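From: Nadja Brunner
To: craft-and-swap list
Subject: Re: black cloth for the swap table?

Hi all,

Danica Vlachou wrote:
> Does anyone have an opinion on table covers for the January swap?
> Last time we used the flowered one and you could not find a thing
> on it. I put down a pair of earrings and went home without them.
> Also, are we still doing drinks and mats and little household bits,
> or is it only yarn now? Arben says only yarn. I say he is wrong.

Danica, you're right and Arben is wrong (sorry Arben!). Household bits are still very much in. Teodora and I settled that over the phone, and she's bringing 13 potholders, so it had better be true.

On the cloth, I vote black, and I vote for the velvety kind. I dug mine out of the hall closet last night and threw it over the big table just to see, and wow, what a difference. Light things practically jump out at you. The bad part is lint. Every crumb and every cat hair shows up too, so if we go this way please somebody bring a sticky roller, mine is down to the last couple of sheets. And don't iron it, whatever you do! I ironed the old one and it had a shiny patch on it forever after. Hang it in the bathroom while you shower and give it a shake.

The other thing I wanted to bring up is spacing. We always squash everything together in the middle and then people reach over each other and knock things down. I tried leaving a wide strip of bare cloth between the left side and the right side, and I like it a lot. You could put your swap slips down in there, or your elbows.

Bottles are better lying down on this stuff, I think, with all the bumping that goes on. Just check the caps first, please, we all remember the grape juice.
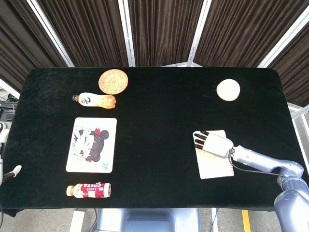 Left side of my tryout: woven mat, the orange drink, the pad with the hair buns and red bows, and another bottle up front.

The mat is going to the swap for sure, so speak up if you want it. Fatos already asked about the pad for his niece but he hasn't said yes or no, so it's 50/50. I'm keeping the orange drink, I'm thirsty just typing this.

Can whoever has the key open up at 4? I'd like time to get the cloth on straight before people start unloading. It does slide if you look at it wrong, so maybe a few clips too, if you have any.

Nadja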